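Tray cell (Kaltunico)

From the workplace automation reference pages. Category: Small-batch handling; Labour and machinery.

A tray cell is a workstation at which a robot gripper handles small, mixed objects laid out on a shallow tray, usually alongside people doing related work by hand. The name is used mainly at Kaltunico, a firm that checks and repacks returned household goods and toys, and at two companies that supply it, Emell and Crenshaw. Elsewhere the same arrangement goes by "bench cell" or has no name at all.

Claims made for the tray cell are modest on paper and rather less so in sales talk. It is said to take over the dullest handling and leave staff free for "judgement work". How far that has happened is disputed, and most of the evidence comes from the people selling the equipment.

Work at the tray

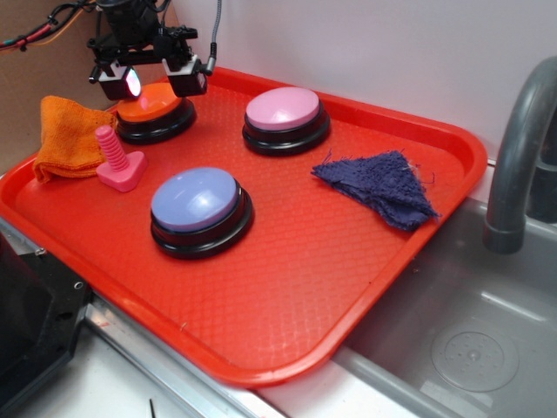 Reading time: 3 minutes

The objects are chosen to be awkward in different ways. Round push buttons with domed caps are hard and smooth, and offer a gripper little to hold except the rim of the cap or the base. Folded cloths have no fixed shape, and a frayed one has loose threads as well. A toy bolt standing on its head gives two fingers a ridged shaft to close on, though it may not stand quite straight. A person sorts such a mixture without thinking about it. For a machine each item is a separate problem, and success with one says very little about the next.

Suppliers tend to quote results for hard objects only. Emell's leaflet for the cell gives a figure of 328 picks in a shift, but does not say what was picked, how long the shift was, or how often somebody had to step in. Crenshaw gives no figure. A buyer comparing the two has nothing to compare.

Setting

Tray cells are often fitted into rooms built for something else. Worktops, sinks and taps stay where they were, and the tray goes wherever there is space for it, sometimes with one end over a basin. This is cheap, and it is one of the few points on which supporters and critics agree. It also means that staff who used the worktop before must now share it or work elsewhere, a cost that rarely turns up in the accounts.

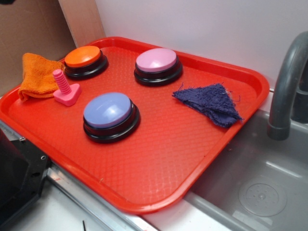
Colour is another matter on which opinion is split. A bright tray is easy for people to spot on a pale surface, but an orange cloth or an orange cap stands out much less against red plastic than a blue one does. Glossy plastic adds reflections. Supporters say that a cell which copes with this will cope with anything. The opposite view, common among those who work next to one, is that a plain matt tray would have saved everybody a good deal of trouble.

Effects on staff

Kaltunico had 19 people on its sorting benches when the first cell was brought in one January, and 19 a year later. The firm presents this as proof that nobody loses out. The number hides a fair amount of change. Four of the original bench workers had moved to "cell support", a post with no higher pay at the start and a less predictable day. Their bench places were filled by temporary staff.

Cell support consists mostly of laying out trays, picking up dropped items, refolding cloths and noting failures. Workers in the post have described it as tidying up after the machine. Some prefer it to the benches, where the pace is set by a target board. Others miss having a finished box to show for the morning. The "judgement work" promised in the original staff notice, such as deciding whether a returned toy is fit for resale, was already part of the bench job and has stayed there.

Injuries to hands and wrists are sometimes given as a reason for bringing in a cell. The argument is reasonable in itself – repeated gripping is hard on the joints – but Kaltunico has published no before-and-after record, and the support post involves a lot of bending and reaching of its own.

The Zurnovetti trial

A rival system, Zurnovetti, was tried at the same site for a short period and then withdrawn. Accounts differ as to why. The supplier blamed the layout of the room, while bench staff said the machine was slow with cloth and needed watching. No report was released. The trial is still cited in brochures as a completed installation.

Terminology

"Assisted pick" means that a person moved or turned an object before the gripper took it. Kaltunico counts an assisted pick as a success. Crenshaw counts it as a failure, and Emell does not use the term.

See also: Bench work; Deskilling; Mixed-object handling; Target board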